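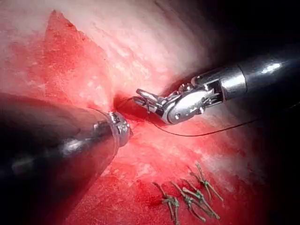 Instrument tips at the tissue, close to the small dark recess.

February, wax bench, started writing this at the tea break

Well, the new wax has come at last, and I have spent the whole morning with it, so let me get it all down before Krisztina wants the bench back. It is the soft Clestitz stuff that Wael has been going on about ever since he came back from his time at Overgaard (he was quite right to go on about it, I'll say that now). It melts at 51 degrees, a good bit lower than our old pellets, and the blocks come out a lovely even cream colour with hardly any of that frosty look round the edges.

I put the oven one notch lower than usual and left the lid ajar for the first hour, as Wael suggested. Two hours in the first pot, two in the second, then straight into the moulds. I did warm the moulds first this time! Dezső has told me to do that more often than I care to remember, and the bottoms of the blocks were beautifully flat, so Dezső, if you are reading, thank you and you may stop now.

Cutting was a mixed business. The first block crumbled at one corner and I blamed the wax, unfairly, then found I had left the old blade in from last week's bone. With a fresh blade and the block sat face down on ice for a while it gave me long ribbons at 8 microns, a real pleasure to watch coming off. At 5 they still hold together but they curl like wood shavings and want a good deal of coaxing with the brush. The room was very warm by then, what with the oven and the sun on that side, so I shouldn't like to say it's the wax's fault. Will try again early one morning with the window open.

Floating out: the water bath has to come down too, obviously, and I forgot, and the first ribbon melted into a sad greasy puddle. Skimmed it off with tissue paper, started again with cooler water, all fine. Have stuck a bit of tape on the bath with the new setting on it. Please leave the tape where it is.

Stains next. The pink is coming up too strong and I think the blue is simply tired. It has that metallic skin on top and the filter paper was nearly black afterwards. Orsolya says there is an unopened bottle in the Trallton cupboard, behind the gloves, but I looked and found only gloves. Asked Veronika to add it to the order along with more of the frosted slides, the ones with the white end, as the pencil rubs off the plain ones and I am fed up with guessing.

Slides from this morning are in the flat tray on the left, labelled G for the Grokville batch. They have coverslips on but the mountant needs overnight, so do carry the tray level. Two of them have a bubble near the edge which I have decided to live with.

Still to do: clean the blade holder properly, top up the xylene, write the oven setting in the big book as well as here, ask Wael whether Overgaard trims on the same blade they cut with.

Krisztina has the bench from three.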